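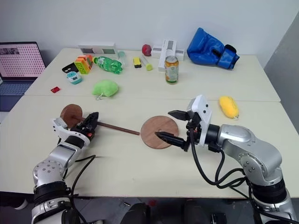
Marijke Meijer wrote in to say that her broom handle has come loose for the third time this winter, that she has filled the hole with every glue in the house, and could I please do a page on getting a round stick to stay put in a round hole. Yes, Marijke, I can! I've been meaning to for ages, and then the garden rake went as well, so I had two patients on the bench at once and no excuse left.

Start by getting the old glue off. I know, it's boring, and I skipped it for years. But new wood glue wants bare wood to soak into, and if the end of your handle is shiny and yellow with last year's attempt, the fresh stuff just sits on top and peels away like nail polish. I scrape with an old kitchen knife (the one with the bent tip) and finish with coarse sandpaper wrapped around the stick. For the hole, roll the sandpaper around a pencil and twist. Blow the dust out, and close your eyes when you do it.

Now push the handle in dry and wiggle. If it's snug and you have to lean on it a bit, lovely, glue it and go have lunch. If it rattles, glue alone won't save you. Ordinary wood glue is terrible at filling gaps. My mother packed hers with matchsticks, which works for a while, but I like a wood shaving better: take a long curl off a scrap with a plane or a vegetable peeler (don't put the peeler back in the kitchen drawer afterward, I got in trouble for that), wrap it once around the end with glue on both sides, and trim whatever sticks out.

If it's too tight, please don't reach for the hammer right away. I split the head of a perfectly good push broom that way, a Dorketti one that I'd had since we moved in. Sand a little, try it, sand a little more. Dowels from the store are often not quite round, and they swell up in damp weather, so a stick that slid in nicely in January can refuse to go anywhere by summer. Keep the stick indoors for a few days before you decide it's the wrong size.

A thing I picked up from Deolinda Aguiar, who repairs chairs in Prandthorpe: cut a shallow groove down the side of the part that goes in the hole. When you push a smooth dowel into a hole full of glue, the glue and the air have nowhere to go, and you get that maddening slow creep where the stick backs out again the minute you turn around. With a groove it squeezes up the side and you wipe it off. I make mine with the corner of a file. Run a pencil line around the stick first, at the depth of the hole, and then you can tell when it's all the way home.

Glue goes in the hole AND on the stick. Spread it thin with a cotton swab. Twist as you push. Wipe the squeeze-out with a damp rag straight away, or wait until it's rubbery and lift it off with a toothpick (I go back and forth on this, the toothpick is cleaner but I forget and then it's rock hard).

Then leave it alone! The bottle may say you can handle it in an hour or two, and you can, gently, but I give a broom the whole night and a rake 72 hours because I lean on my rake. Stand it somewhere the dog can't knock it over.

For anything that gets yanked around, add a pin. Drill a small hole through the head and the handle together, after the glue has dried, and tap in a skinny bit of dowel or a brass screw. Put tape over the spot before you drill and the wood won't splinter so much. A nail will do at a pinch, but drill for it first or you'll be back at the beginning with a split head.

What if the stick has snapped off inside? Don't dig at it with a screwdriver. Drive a fat screw into the stump, grab the screw with pliers, and twist while you pull. Old glue often gives up if you drip warm vinegar around the edge and leave it for a while. If it still won't budge, drill it out with a bit slightly smaller than the hole and pick away the last shell with a narrow chisel.

Leftovers: I keep every broken handle longer than my hand. They make plant stakes, and plugs for stripped screw holes in cupboard doors. Mine live in an old Antunes olive oil can behind the door, next to the sandpaper.

Marijke, do the pin. And let me know how the broom gets on.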